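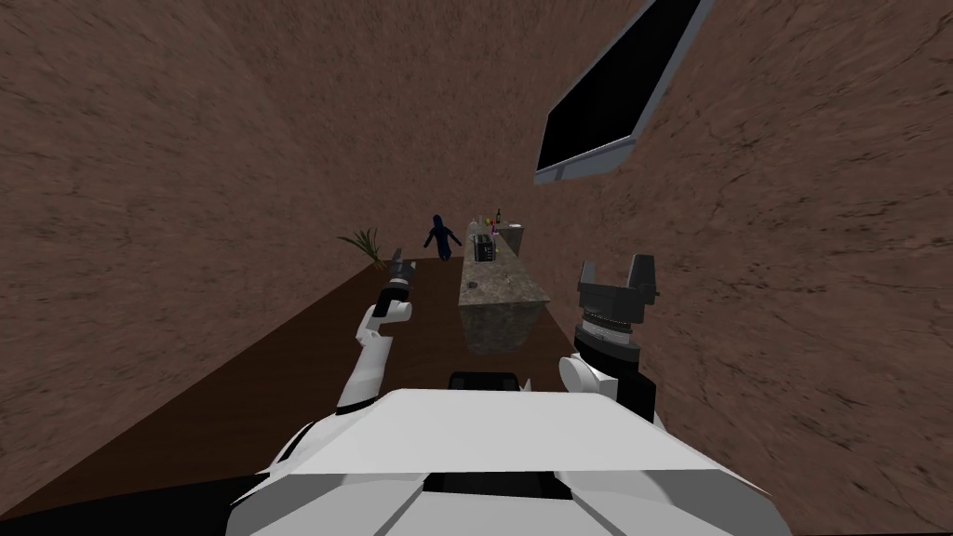 Brown stone-look walls, big screen way up high.

ok thread. TVs are hung too high. all of them. have been saying this since December and my family has stopped listening so now it's your turn

1/ your eyes should hit the middle of the screen when you're sitting down. SITTING. people hold it up to the wall while standing, say "looks good," and drill

2/ guilty btw. ours was over the fireplace for 5 years. my neck cracked every time I backed the car out

3/ Liis came over, watched 20 minutes of a movie and slid down onto the floor with a pillow. said it was fine. it was not fine

4/ so I took it down. behind it: four holes, one very wrong hole, and a patch of the old green paint. forgot we ever had green

5/ do NOT trust a stud finder on its own. tap, then poke a tiny nail in where the bracket will cover it. mine beeped at everything incl. my watch

6/ cost — $219 for a low stand from a place in Zurnside, used, one sticky drawer. could of gone cheaper but I was tired of looking

7/ Hui-mei asked what goes over the fireplace now. nothing. a wall can just be a wall

8/ yes I know, toddlers and dogs. strap it to the stud, the straps are a few bucks. Rūta has both and hers sits low, strapped, no drama

9/ patching the holes is another thread. still sanding. there is dust in teh butter

10/ someone asked about bedrooms. bedrooms are different, you're lying down, go a bit higher and tilt it. ok going to bed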